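How I get chalky film off a bathtub

Our water is hard enough that the tub goes dull by August every year, so I've had plenty of practice with this one! You need white vinegar, dish soap, a soft sponge and an old towel.

Mix one part vinegar to 3 parts warm water in a bucket, plus a squirt of soap. Wipe it all over the inside and leave it for 30 minutes – go have a coffee. Then scrub in small circles (nothing gritty, please) and rinse with the drain open.

Check your maker's care sheet first, and keep vinegar off stone floors. I forgot once and Nicanor still brings it up.

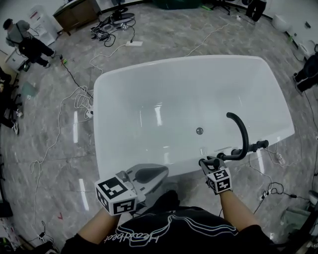
White tub with a black faucet on the long side.

Dry the faucet last with the towel, or you'll get spots all over again.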